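4. Clearing the table before you fold

Please don't hurry this part – a clear surface makes the rest of the job so much more pleasant, and it only takes 2 minutes or so once you know where things go.

1. Move the produce basket over to the left wall and leave it filled.
2. Gather the hangers together on the other side, with the clothing.
3. Wipe the gray top with a soft cloth, following the veins if you like (I always do!).

Caution: Keep the basket well away from the clothes while you wipe.

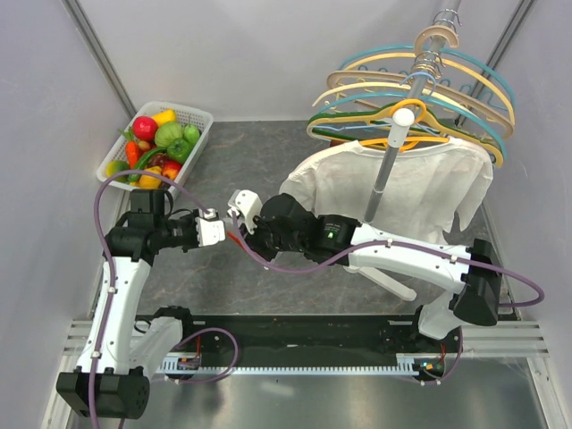

Kitgate Home Setup Team

Leave a good wide stretch of open surface between the basket and the clothing, as you see it set out on our table, and you'll have all the room you need for section 5.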